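The second half problem

2025-09-04

I have watched far too many Hindi films this year. I know this because I started keeping a list in February, on the back page of an old diary, and the list has now spilled over on to the inside cover and I'm having to write sideways. Most of them I've enjoyed. A fair few I've enjoyed right up to the interval, and then I've come back with my samosa and wondered whether somebody had swapped the film over while I was in the queue.

I went to see one last week at the Gekach, our nearest cinema that still does a proper interval (two screens, seats that tip you slightly to the left, very good tea). I won't name the film because I'd like to moan freely without spoiling it for anyone. The first half was a small, funny story about two brothers trying to sell their late father's printing press. They argued about the price. They argued about the lorry. There was a lovely long bit where a buyer comes round, eats everything in the house and then says he was only looking. I was so happy!

Then the lights came up, the lights went down, and there was a gangster. Where from? I have no idea. He had a white suit and a nephew, and for the next hour everyone ran about in a warehouse. The press never got sold, or if it did I missed it while I was trying to work out who the nephew was.

My sister-in-law, who comes with me and is a more forgiving person, reckons this is just how it's always been and I've got fussy. She may be right. The films I grew up on had twins separated at fairs and comedy uncles and a fight on a cliff, all in the same three hours, and I never complained once. But I do think those films told you early on what sort of ride you'd bought a ticket for. If the hero's mother goes blind in the first ten minutes then you're ready for more or less anything after that, including the snake.
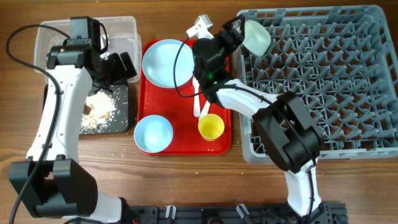 What bothers me about the newer ones is the change of nerve. You get a writer who clearly loves ordinary people talking in kitchens, and it feels as if someone has leant over their shoulder and said yes, very nice, but where's the big scene? So in goes the big scene. It usually has rain in it. I've nothing against rain, but I'd like the people standing in it to be the same people I met earlier.

Compare that with Vishwakarma, which I saw on the smaller screen in a room with nine other people and a man asleep. It's set in a carpentry workshop in the week before the puja and hardly anything happens. A chair gets made, badly, and then made again. The interval arrives in the middle of a conversation, the conversation picks up afterwards, and I could have cheered. The songs are short and mostly come out of a radio. I came home and tried to explain the plot to my husband and he said "so, a chair", and yes, a chair, but I've thought about it more than anything else on the list.

It's streaming on Kanow now if you want it, though you'll have to search for it by its full name as it doesn't come up on the front page at all. The subtitles are decent. They do translate every single swear word as "idiot", which gets funnier as it goes on.

While I'm on Kanow, can I have a grumble about skipping? The app puts a little button up whenever a song starts, offering to take you past it. In half of these films the song is where the couple falls in love! I watched one with a friend who pressed the button each time and she ended up thoroughly confused about why these two people were getting married. I had to go back and show her the one on the ferry.

I had a look on Pivutix afterwards to see whether other people felt the same about the printing press film, and it has 2,063 ratings and a very healthy average, so what do I know. Plenty of the reviews say the second half is where it "picks up". One person said the first 45 minutes should be cut altogether, and I had to shut the laptop and go and water the tomatoes.

Anyway, the list. I did think I might get to 100 by the end of the year but I'm well short, and the evenings I have free are getting fewer now school's back. Next up is a courtroom one that my sister-in-law picked, with a three-hour running time and, going by the poster, at least one helicopter. I'm going in with an open mind. If you've seen something lately that stays the same film all the way through, put it in the comments please, old or new, any language as long as there are subtitles.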